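Pronduddale Workshop, on looking after the two-finger gripper on our handling cell. Screws on the fingers are checked every 60 hours of use.

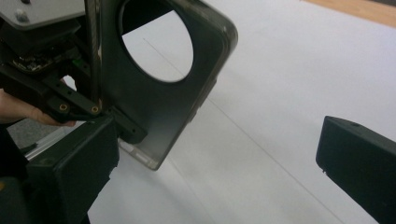
Any screw found loose is tightened before work resumes - never during a run.

The finger pads are changed as a pair after 85 hours. 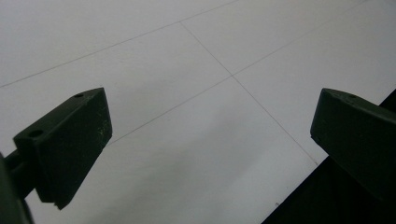 Gronance Equipment Care Team

Light scuffs on a pad are acceptable. Cracks are to be reported.

After a change of pads, the grip is tested on 4 metal plates before the cell returns to service. 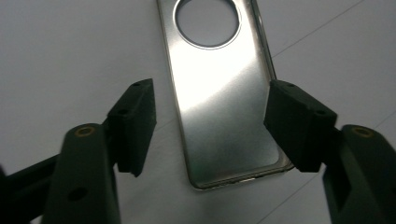 Gripper fingers on either side of a metal plate.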